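Ticket 778
Subject: Expanding magazine rack will not stay open, magazines sliding down
Product: Henis extending rack, grey, tabletop
Opened by: Fatima Lawal
Status: Closed
Category: Furniture and fittings

Original report, 9.20 am

We bought the Henis rack from Midow in March for the reading table. It is the concertina type, with crossed slats in the middle and a frosted stand panel at each end. For the first few weeks it was fine. Now it creeps. If I open it out and put magazines along it, the right-hand end has moved inwards by lunchtime and the thinner magazines have slid down flat. Stiffer covers stay up a bit longer. I have tried it at both ends of the table and it does the same thing.

The table is light wood and smooth on top. It does not wobble. I would like to know if the rack is faulty or if I have put it together wrongly.

Reply from Midow support, 10.05 am

Thank you for the details. Please could you check the following and write back:

Are both stand panels pushed fully on to the end slats? There should be no gap at the bottom.
Are the small feet still on the underside of the panels? They come in a bag with the instructions and are often left in it.
How wide are you opening the rack? The Henis is meant to be used at up to 87 cm. It will go further, but the slats lie nearly flat and have very little grip.

Please also take everything off it before you adjust the width.

Update from Fatima Lawal, 11.40 am

Panels: the left one was on properly. The right one was loose and had dropped on one side. I have pushed it back and it clicked.

Feet: not fitted. I found the bag in the drawer with the instructions, unopened.

Width: I had it open to 100 cm, as that was the length of the space I wanted to fill. I have now closed it up some way and cleared most of the magazines. Two of them are in a pile on the table, a science fiction one on top, until this is sorted out. 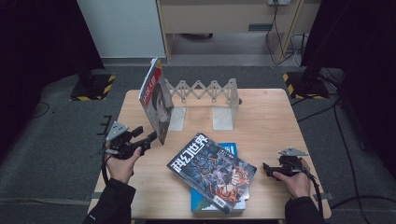
Should magazines lean against the end of the rack or go between the slats?

Put them between the slats wherever they will fit. The end panel is there to hold the rack up, and a heavy magazine leaning on it all day can push it inwards.

Update from Midow support, 1.15 pm

The missing feet and the width together would explain the creeping. On a smooth table the panels have nothing to hold them, so the weight of the magazines pulls the two ends towards each other. Please do this in order:

1. Wipe the underside of both panels with a dry cloth. No polish or spray.
2. Fit the feet, two to each panel, near the corners.
3. Open the rack to 87 cm or less and press down gently on both ends.
4. Fill from the middle outwards. Keep the total to 20 magazines of ordinary thickness.

Leave it overnight. If it has moved by more than a finger's width, measure the gap between the panels and send us the figure.

Update from Fatima Lawal, 2.50 pm

Feet fitted. One of them would not stick at first – I think there was still some polish on the panel – so I washed that corner, dried it and tried again. It has held since. Rack is open to 87 cm by the tape measure and I have put a strip of masking tape on the table at each end so I can see if it shifts.

One other question. The Briggs book stops we have on the shelf are quite heavy. Can I use one at each end as well?

Update from Midow support, 3.30 pm

You can, as long as they stand on the table and only touch the outside of the panel. Do not clip or glue them on. The masking tape is a good idea.

Update from Fatima Lawal, next morning, 9.10 am

No movement at the left end. The right end is still on the edge of its tape. All the magazines were upright, including the thin ones. I have not used the book stops. The issues that will not fit are going in the Vikidex box file under the desk.

Happy for this to be closed.

Closing note, 9.45 am

Cause: feet not fitted, right panel not fully seated, rack opened past its recommended width.
Fix: feet fitted, panel reseated, width reduced to 87 cm.
Parts sent: none.
Refund or exchange: not needed.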